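Why do they recast a role between seasons and act like nothing happened?

Posted in Movies & TV, 22 replies

Asked by Hsiu-ying Kao

My husband and I have been working through Brestar, the one about the ferry company and the family that can't stop suing each other. We finished season two on a cliffhanger. Ilse is standing on the dock, she has the letter, she's about to open it. Fade out. We start season three the same night because we are adults and bedtime is a suggestion.

Ilse is still on the dock. She still has the letter. She is a different woman.

Same coat, I'll give them that. But she's four inches taller and has a different chin, and her own brother walks up and says "You look tired." Tired! I paused it and we had a long talk about whether we'd skipped an episode. My husband thought it was a dream. He held on to the dream theory for 4 episodes, which tells you something about our marriage and possibly about the writing.

So what I'd like to know is how this gets decided. Does the actress quit, or do they fire her, and who picks the new one? Is there a rule about when you have to explain it in the story and when you can just put the coat on somebody else? And does the first person still get paid when they show her in the "previously on" part? Because they did show her, in the old clips, right before the new one turned around. It seemed rude to everyone.

Please no spoilers past season three, episode five. I still don't know what's in the letter.

Answered by dockside_marlow

It's nearly always scheduling or money, and scheduling is often money in a nicer shirt. An actor signs for a certain number of seasons, the show takes a long break, and in the meantime she's booked something else that shoots in the same months. The show can wait, write her out, or recast. Waiting is expensive when you have a whole crew and a rented ferry. Writing her out is hard if she's the one holding the letter. So they recast.

As for who picks, the casting director brings in a pile of people, the showrunner and a couple of producers narrow it down, and the network or streamer gets the last word. I worked as an assistant in a casting office years ago, on a dreadful thing called Skanside that you have never seen. We read 30 people to replace a man whose whole job was to own a boatyard and disapprove of his son. The one who got it looked nothing like the first guy. He disapproved beautifully, though, and by his second episode I couldn't have told you what the other fellow's voice sounded like.

That's the thing they're betting on. Viewers complain for two episodes and then the new face is simply the face. 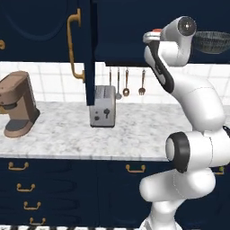 Do the new actors have to copy the old performance?

Most are told to leave it alone. A director may ask for one or two habits to be kept, like a limp or an accent, because other scenes depend on them, but a full imitation tends to come across as a party trick. On Skanside the replacement asked to see the old episodes and was told to watch the first one and then stop.

There's no rule about explaining it in the story. Soaps used to do a voice-over saying the part was now being played by so-and-so, which I always found refreshing. Science fiction can blame a machine. A drama about ferries has fewer options. Somebody usually pitches a car accident and surgery, and somebody older in the room talks them out of it.

On the clips, it depends on her contract. Reusing old footage can mean a payment, and it can mean asking permission, and sometimes it was all signed away on day one. I wouldn't guess about hers in particular. What I can tell you is that "You look tired" was probably a joke among the writers. It has the smell of one.

Answered by Kuo_fan_forever

they should have never replaced her the new Ilse is WOODEN. I wrote to the network and got back a form letter thanking me for my interest in a baking show. there was a petition also and it got to 500 signatures, mine is on there twice but I used my work email for the second one so I think it's legal

also if you like the original Ilse watch her in Kuo, she plays a pilot and it's only one season because they cancelled it like they cancel everything I love. the episode with the goat is the best hour of television ever made and I will not be taking replies on this

don't know about the contract stuff sorry

Answered by Brustent_rewatch

Mostly agreeing with dockside, with one thing added. The parts that get recast without a word are usually the ones defined by their place in the plot. Ilse is the daughter who has the letter. You can hand the letter to another actress and the story keeps going. The parts they'd never dare recast are the ones people tune in for just to spend time with. If they'd swapped the grandmother in Brestar there would have been crowds in the street, and I'd have brought a folding chair.

It cuts the other way now and then. I run a rewatch of Brustent, the hospital comedy, and the head nurse in the pilot is a perfectly good actress playing her perfectly well. She was gone by the second episode. Her replacement came in with a cold, decided the nurse talked like that, and kept the voice for six years. Everybody who starts at the pilot asks me who the first woman is, and everybody who starts later gets angry when I show them.

If the switch bothers you, my suggestion is to take a week off between the two seasons. Going straight from one face to the other at midnight is the hardest possible way to do it. The network assumed you'd had over a year to forget her chin.

And tell your husband the dream theory was respectable. Dallas got a whole season out of it.

Comment from Hsiu-ying Kao

Thank you all. I read dockside's answer out loud and my husband said "so it could still be a dream." We're on episode six now. She put the letter in a drawer. She has not opened it. I looked up Kuo and we may switch to that until I calm down.

Comment from Kuo_fan_forever

GOAT EPISODE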